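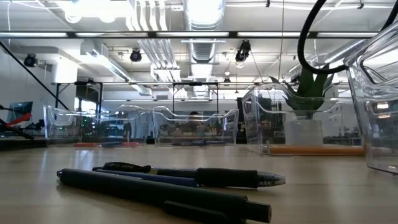 Pens at the front, bins behind, Sotura cell, April 7, 2021

The stationery cell at Sotura has come through its 2000-hour service, which took Gleice Godoy and Wellington Tavares two days and most of the good biscuits. The cell sorts pens, pencils and erasers into clear trays. It's a job any six-year-old could do, though the six-year-old would want paying in the end and can't be re-zeroed.

Gleice began with the frame. The rail bolts had crept, as they do, so both arms were taken back to their zero marks and the bases torqued again. Cables were next. Each arm needs enough slack at the wrist to turn fully and not so much that it lassoes a tray. After that the trays went back in their places, pencils in the middle, and the big one was left empty at the front corner of the table, within reach of the right arm.
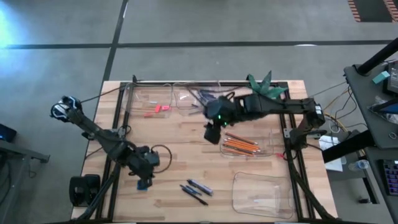

Fingers

The fingers are printed, and they wear at the tips first. Wellington keeps them numbered by hand in white, in writing only he would call legible. If you fit a new pair, copy the number across and write it in the log, please. Nivaldo Sampaio is still looking for number 3.

For the grip check we use something thin and flat. It should sit square between the inner faces and stay put when the other arm's finger leans on its top edge. If it tilts, loosen the screws, nudge, tighten, try again. Wellington allows an afternoon for this and has been known to need it.

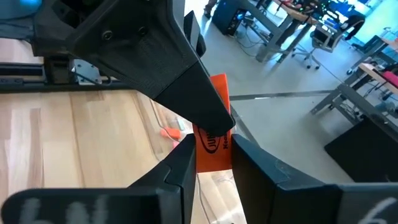 Back to the pile

Last comes a mixed pile in front of the trays, tipped out with no attempt at neatness – Mirela Magalhães has a real gift for this. Run it slowly the first time, with a foot near the pedals. Anything dropped goes back in the pile, including by visitors. 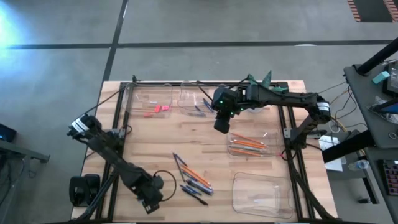
A mixed pile waiting between the left gripper and the empty tray

The next service is due at 3000 hours, probably in May. Ademir Holanda has the torque wrench and would like it known that he is willing to lend it.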